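I bought six skeins of Casen wool in December on the strength of the words "no pilling, ever," and I should have known better. Any yarn label with the word "ever" on it deserves a raised eyebrow. The cuffs of the cardigan were fuzzy before I'd even sewn on the buttons.

So when Kiran Uniyal sent me a link to Tellow, a site that promises to tell you exactly how much yarn a project needs, I was not in a trusting mood. You type in your gauge and your chest size and it gives you a number. For my next sweater, a plain crewneck called Celier, it said 900 yards. The pattern itself said nothing like that. I went with the pattern, and I finished with 213 yards left over, so at least one of them was padding. Maybe both were. 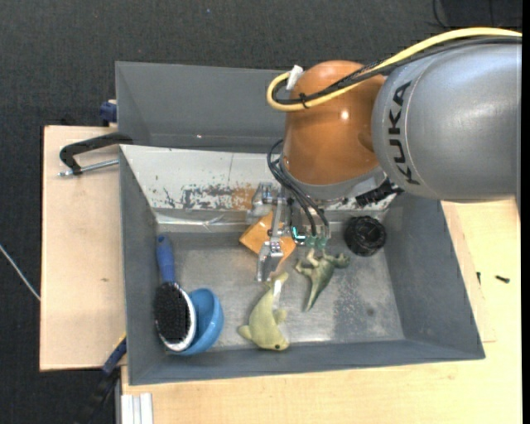 Cables are where these calculators really fall down. Every crossing pulls the fabric in, and how much depends on how tightly you knit, which no web form has ever asked me. Tellow has one checkbox marked "textured" and that's it. A single fat cable like the pale yellow one looping over that orange housing, with a dark one tucked close beneath it, would make a nice panel up the front of a sweater, but I wouldn't let a checkbox tell me how much wool to buy for it. I'd swatch it, wash the swatch, and measure it the next morning.

Yogesh Solanki says I'm being unfair and that the tool worked fine for his scarf. Well, a scarf is a rectangle. You knit until the wool runs out — I don't see what there is to calculate.

I still have two skeins of the Casen in a drawer. They may end up as slippers, where the fuzz won't bother me.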